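제7장 공개 시연을 어떻게 볼 것인가

로봇 공개 행사에 다녀온 사람들의 말은 대체로 비슷하다. 생각보다 잘 움직이더라는 것이다. 그런데 무엇이 잘 움직였는지, 누가 움직였는지, 몇 번 만에 움직였는지를 물으면 대답이 흐려진다. 이 장은 그 흐려진 부분을 다룬다.

6월에 Komum의 시험동에서 열린 공개 행사를 예로 들어 보자. 주최 측은 두 팔 로봇 Linell이 생활 공간에서 도구를 다루는 모습을 보여 주겠다고 했다. 입구에서 나누어 준 안내지에는 누적 시행 1,298회, 성공 1,147회라는 숫자가 굵게 인쇄되어 있었다. 계산해 보면 성공률은 88퍼센트를 조금 넘는다. 나쁘지 않은 수치이다. 다만 안내지는 무엇을 한 번의 시행으로 세었는지 밝히지 않았고, 사람이 중간에 손을 댄 경우를 성공에 넣었는지도 적지 않았다. 질문이 나오자 안내를 맡은 직원은 자세한 내용은 보고서를 참고하라고 답했다. 보고서는 그날 배포되지 않았다.

관람 구역과 작업 구역 사이에는 낮은 줄이 쳐져 있었다. 관람객이 가까이에서 살필 수 있었던 것은 로봇의 동작뿐이었고, 조작석이 있는지, 있다면 어디에 있는지는 끝내 확인할 수 없었다. 자율 동작인지 원격 조작인지는 시연의 의미를 완전히 바꾸는 조건인데도 사회자의 설명에는 한 번도 나오지 않았다.
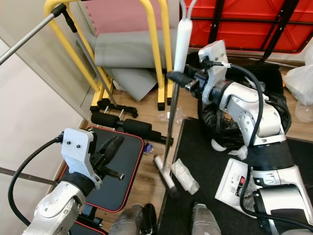

그림 7-1 그리퍼로 긴 막대를 잡은 로봇의 오른팔. 막대 아래 끝의 흰 롤러 헤드가 바닥에 닿아 있다.

그림 7-1을 볼 때 독자가 먼저 할 일은 보이는 것과 짐작하는 것을 가르는 일이다. 그리퍼가 막대를 잡고 있다는 것은 보인다. 롤러가 바닥을 얼마나 굴렀는지, 막대를 로봇이 스스로 집었는지, 누가 쥐여 주었는지는 보이지 않는다. 롤러 헤드 옆에는 구겨진 에어캡이 있고 뒤쪽에는 운동용 벤치가 있다. 이런 물건이 주변에 있으면 실제 생활 공간에 가까운 조건이라고 느끼기 쉽다. 그러나 물건이 흩어져 있다는 사실만으로 과제가 어려워지지는 않는다. 로봇이 그 물건을 피하거나 치워야 하는지를 따로 물어야 한다. 두 팔의 역할도 마찬가지이다. 이 순간 막대를 잡은 것은 오른팔이며, 왼팔의 그리퍼가 다음에 무엇을 할지는 그림에서 알 수 없다.

같은 행사에서 Kutov도 별도의 발표를 했다. 발표자는 자사의 제어 방식으로 199가지 동작을 익힐 수 있다고 설명했으나 현장에서 보여 준 것은 그중 2가지였다. 나머지는 영상으로 대신했다. 영상에는 편집점이 여러 군데 있었고 재생 속도는 표시되지 않았다. 필자는 이 발표가 거짓이었다고 주장하려는 것이 아니다. 관람객이 그 주장을 검토할 수단이 없었다는 점을 지적할 뿐이다. 박수는 영상이 끝났을 때 가장 컸다.

이 장에서는 시연 자료를 읽는 방법으로 Gkikas 점검표를 사용한다. 점검표는 시행의 정의, 사람의 개입, 초기 조건의 설정, 실패의 처리 방식을 차례로 묻는다. 어느 칸이든 자료에서 근거를 찾지 못하면 추측으로 채우지 말고 비워 둔다. 빈칸이 많은 점검표도 제출할 수 있는 결과물이다.

7.1절에서는 먼저 시행의 정의를 살펴본다. 앞에서 든 안내지의 숫자를 다시 사용하므로 옆에 적어 두고 읽기 바란다.

교재 문의: 편집부 | 무단 전재 및 복제 금지 | 맨 위로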